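Zekex Two-Finger Gripper
Part no. 1363

Linkage-driven fingers with replaceable pads. Used by hand or on an arm – same mount. Visitors to the June open day can try a pair on soft packs, cloth and an open carton.

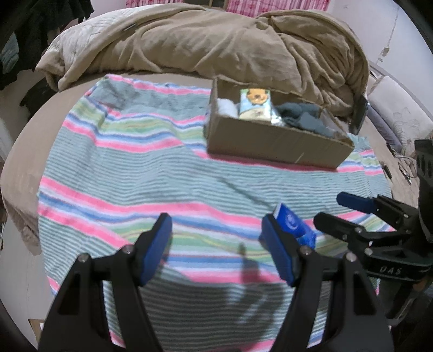

Open day

Demonstrations start at 10 a.m. and run 80 minutes. Film-wrapped packs are the standard test item.

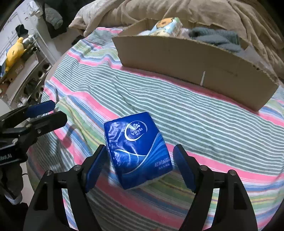
Spare pads ship as kit 494. To book a place, write to Paweena Pongsiri at the Parsa office.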